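How to Sort Out a Toy Closet (and Keep It Sorted Past Supper)

Our house on the Brostside road was built in 1940, when I suppose a child owned a ball and a sled, and the one closet downstairs is sized to match. We have two kids and a great deal more than a ball and a sled. I have sorted that closet more times than I care to admit, and this is the way that finally held up for us.

Set aside a whole morning, and make your coffee first, because once everything is on the floor you won't be able to get to the kitchen!

Step 1. Empty it all the way

Everything comes out, including the stuff on the top shelf you were hoping to leave alone. Spread an old sheet down and make loose heaps: building things, pretend things, puzzles, letter and number toys, and a heap for whatever you can't name. Wipe the shelves while they're bare.
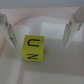

Step 2. Decide what stays

Go through the heaps with the kids if they're old enough, and without them if you want to be done by lunch. Broken things go first. Strange plastic parts get a jar, and if no one has asked for them by July, out they go (I started my jar in the spring, so that's a fair trial). Anything outgrown goes in a bag by the front door, tied shut, or it will creep back in. 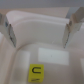

Nipon Srithong wrote in to say that a jar was no use at his house and a shallow tray worked much better, as the kids could see what was in it and would claim their missing parts without being asked. I've since tried it, and he's right, though you do need somewhere flat to keep it.

Step 3. Give each heap a home

Put the everyday toys between knee and shoulder height, and keep paints and anything with tiny parts up high. I bought a set of 8 Fluvwood boxes with lids and ended up taking every lid off again, as a lid is one more thing a four-year-old won't put back. Measure the shelf before you shop, front to back as well as across, and leave enough room for a small hand to get in over the top
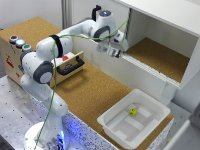
without knocking the next box down. Heavy things like blocks belong on the bottom, where they can be dragged out and shoved back with a foot if need be.

Step 4. Label and practice

A word and a simple drawing on each box will do. Then have everybody put the whole lot away once, together, with the kitchen timer set for 25 minutes. Ours grumbled, and then wanted to do it again.
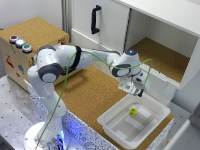 Posted by the Siltier Home Pages, April 2014
Filed under: Kids' Rooms, Closets

One more thing on upkeep. I do a quick pass before supper and a proper one when the seasons change, and I swap a box or two into the attic each time so the old toys feel new again when they come down. If a box is always overflowing, split it. If one never gets opened, use it for mittens.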